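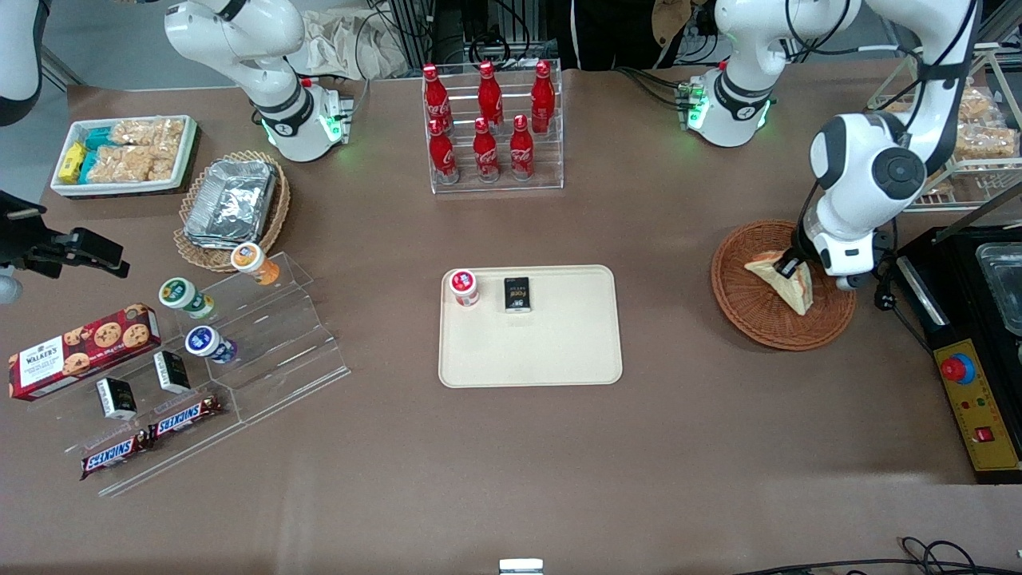 Fig. 2 – Bras gauche, pince noire au contact du sandwich dans le panier rond. Voyants verts sur les deux bases.

4. Comparatif de pinces, poste snack

Section rédigée vite, relue par Flurina Eder. Version du 20 septembre. Pour le montage mécanique, voir section 3.

Avant de commencer
Arrêt d'urgence à portée de main (bouton rouge sur boîtier jaune, côté droit de la table). Le tester. Anneaux verts sur les deux bases, sinon retour au 3.4.
Câbles plaqués le long du bord, rien sous les bras.

4.1 Installer la pince
1. Bras gauche en position parking. Couper l'alimentation du poignet.
2. Monter la pince à tester : Stulis (doigts longs) ou Pulen (doigts courts). Serrage en croix, sans forcer.
3. Remettre sous tension. Ouvrir Workik, onglet Outils, charger le profil correspondant.
4. Ouvrir / fermer à vide deux fois. Un claquement = profil inversé, recharger.

ATTENTION : ne jamais changer de profil avec un objet entre les doigts. La consigne de force repasse à la valeur par défaut.

4.2 Placer les objets
5. Plateau beige au centre, c'est la zone de dépose. Laisser de la place côté opérateur.
6. Sandwich triangulaire dans le panier rond en osier, à droite. Bouteilles rouges sur leur support transparent, au fond.
7. Barres et petites boites sur le présentoir à gradins. Varier l'orientation d'une série à l'autre.

4.3 Lancer la série
8. Vitesse réduite. Programme 1055, jusqu'à 18 prises par série.
9. Descendre à la verticale dans le panier. Arrêt au contact, vérifier que les doigts ne prennent pas l'osier.
10. Fermer, lever, déposer sur le plateau. Noter : prise franche, glissement, objet écrasé.
11. Même série avec l'autre pince. Ne pas toucher à la caméra entre les deux, sinon tout est à refaire (calibration comprise).

Remarque : le pain marque vite. Partir force basse et monter cran par cran. Davoud préfère les doigts longs pour le panier, Shona les courts pour les boites. Remplir la fiche quand meme, les avis à part.

Remarque 2 : contrôleur McKinnon, le message « écart poignet » apparait parfois au premier lever. Acquitter une fois. S'il revient, arrêt et appeler Hafiz.

4.4 Fin d'essai
Pince ouverte, bras en parking, puis seulement couper. Remplacer tout aliment écrasé avant la série suivante. Fiches à Rawiri Cosgrove, une par pince, numéro de profil en haut à droite.

Suite : 4.5 Réglage de la force de serrage.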